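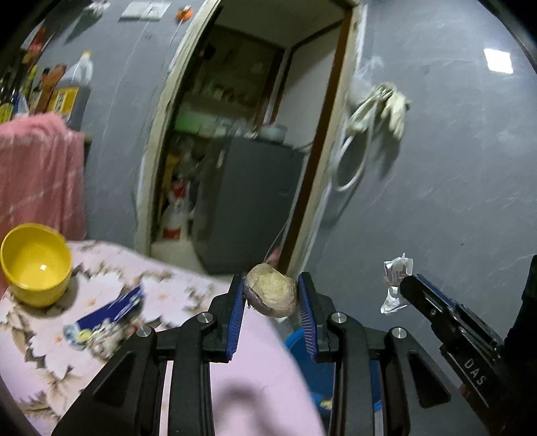 Left gripper closed on a small round object, ribbed pads fitted. Second gripper at right.

Home | Builds | Parts | Notes | Contact

Filed under: Grippers and Hand Tools

20 August 2024
Posted by Hesgate Workshop

Fitting and setting ribbed finger pads on a hand-held parallel gripper

These notes cover the pads on the Handetti hand-held gripper, built as a pair. The linkage should already be assembled and moving freely. If it binds with no pads on, fix that first.

Parts and tools

Ribbed pad strip, 3 mm thick
Contact adhesive
Isopropyl alcohol and a lint-free cloth
Sharp knife and steel rule
Hex key for the linkage bolts
Feeler gauge

Cutting and bonding

1. Close the fingers and check that the inner faces meet along their full length. A gap at the tip means the linkage bolts are uneven. Loosen them, square the fingers against the rule, and tighten again a little at a time.

2. Cut two pads to the length of the finger face. Ribs run across the finger. Cut from the back of the strip.

3. Wipe both faces with alcohol and let them dry.

4. Apply a thin coat of adhesive to finger and pad. Wait about 30 minutes, then press together from the base toward the tip. Excess at the edges can be trimmed the next day.

5. Leave the gripper open overnight. Closing it early will shift the pads.

Setting the stop

With pads fitted, the closed position moves out by twice the pad thickness. Back off the stop screw until the ribs just touch, then give it a quarter turn more. Slack at the trigger should be under 2 mm. The Simus spring holds this setting well. The older Samarakoon spring needed resetting every week in July - replace it if you still have one.

Checking grip

Use round objects of uneven shape. Flat blocks will hold even with a badly set pad. Pick up, tilt to vertical, turn the wrist both ways, and set down. Repeat with the second gripper and compare the feel at the trigger. On our pair the pads went through 109 test picks before one edge lifted, at the tip, where the adhesive coat was thin.

Recheck the linkage bolts after the first session.

Previous | Next | All builds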